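Re: [sweeping-tasks] How many examples before the first training run?
From: Lukian Yurchenko
To: sweeping-tasks list

Genivaldo Toledo wrote:

> We are setting up a brush task at Queiroz like the one you have at
> Grulau and would like to reuse your numbers if we can. Two questions.
> How many examples did you have before the first training run, and do
> you keep the ones where the operator misses the brush and tries again?
> Also, do you reset the debris to the same place each time? Our
> operators want a template and I would prefer not to make one.

Genivaldo,

We had 230 examples before the first run and it was too few. The policy reached for the brush well enough but it had no idea what to do with the debris. It made the same short stroke wherever the pile was. We went on to 1,035 recorded examples, and after review we kept 826. That is the set everyone here calls Imlow, and it is the one I would compare against.

On the reset: no template. We had one in February and dropped it. The operators put the pile in the same spot within a hand's width every time, and the model learned the spot. Now they drop the pieces from one hand and leave them where they land. Long slivers and small flakes go in together, and some of it ends up well away from the main pile.

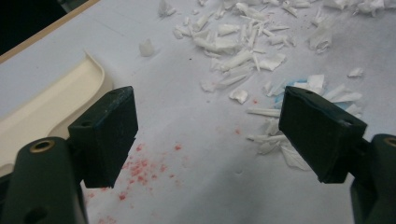

The one rule we do have is that the operator may not tidy up before starting. If a piece lands close to where the fingers come in, it stays there. I had to repeat this more often than I expected - people who are good at the task want to make it easy for themselves.

On missed grasps: keep them, but tag them. Our tags are "clean", "regrasp" and "abandoned". We train on the first 2 and leave out the third. Most of what we lost in review was abandoned attempts, plus episodes where the operator started moving before the recording did. A regrasp is worth having if the fingers open fully and come back in from above. If the operator just pushes the brush along the table until it happens to sit between the fingers, we tag it abandoned even when the sweep afterward is fine.

The start position of the brush matters more than I thought. Vary the angle of the handle as well as the place. We ask for the handle pointing away from the operator, across the table, and toward each corner, and we change it every ten episodes. The distance between brush and debris should change too. If the brush always starts next to the pile, you will get a model that can't carry it anywhere. 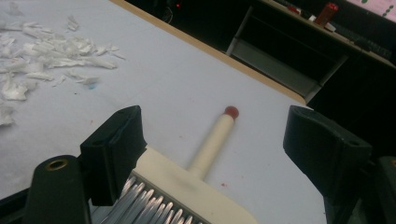

Last modified: February, 16:40 by lyurchenko (list archive copy)

One more thing on labels. Write down which surface you used for each batch. We did not do this at first, and when Gundisia asked us to split the set by surface I had to go through the recordings by hand. It took most of a week. A single column in the log would have covered it.

I can send you our log sheet and the tag definitions. The review script is tied to our folder layout and you would spend longer changing it than writing your own, but you can have it if you want it.

What are you using for debris? If it is heavier than ours I would expect longer strokes, and then our episode length limit will be wrong for you.

Lukian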